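Okonkwo Residence Dining Services: Resident Forum
Topic: Fruit service and table setting in the shared kitchens
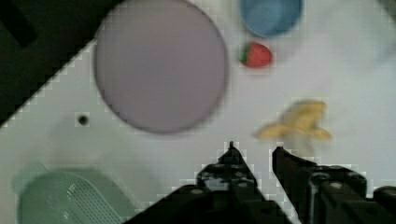 Posted by: hall_office
Should fruit be washed before it is placed in the shared bowls?
All fruit eaten with the skin on must be washed under cold running water and drained in a colander before it goes into a bowl. Bananas and oranges may be set out unwashed.

Residents are invited to comment on the draft guidance until the end of August. Please keep replies to the subject.

Posted by: birnau_wing
Thank you for the draft. Our wing supports the rule in general but asks for an exception for strawberries. Washed strawberries spoil within a day. We propose that they be kept dry in the refrigerator and washed by the person who intends to eat them.

Posted by: e.nwankwo
I must respectfully disagree with the previous post. In a kitchen used by 14 residents, it cannot be assumed that each person will wash what he or she takes. The fruit should be ready to eat when it reaches the table. If strawberries do not keep, smaller amounts should be bought.

Ebuka Nwankwo
Second floor kitchen representative

Posted by: birnau_wing
Smaller amounts would mean more frequent orders, and the present schedule allows two per week. Would the office consider a third?

Posted by: hall_office
A third weekly order is not possible under the current budget. The office will consider the proposal on strawberries separately.

Posted by: skisport_77
May I raise the matter of the green colander and the light blue bowl? The colander is regularly left on the white table after use, next to the plates. In my view it belongs in the sink or on the drying rack. The bowl should be the only container on the table from which fruit is served.

Posted by: e.nwankwo
Agreed with respect to the bowl. I do not object to the colander standing on the table while fruit is being prepared, provided it is returned afterward. The sink is often occupied in the evening.

Posted by: lena_r
Please also address peeled fruit. A banana that has been opened should go on a plate and be eaten at that sitting. Last week I put three into the compost pail, all brown.

Posted by: skisport_77
Seconded. I would add that leafy caps should be left on strawberries until after washing. They take up less water that way and taste better.

Posted by: birnau_wing
We have no objection to either point. We maintain our position on washing in advance.

Posted by: hall_office
The following wording has been entered in the draft:
Fruit for the table is served from the bowl. Plates are for individual use.
Colanders may stand on the table during preparation and are rinsed and put away afterward.
Peeled or cut fruit is eaten at once or covered and refrigerated.
Caps remain on strawberries until they have been washed.
The time of washing for strawberries remains open. Further comments on that item may be posted below.

Posted by: lena_r
For the record, I support Mr. Nwankwo on the open item.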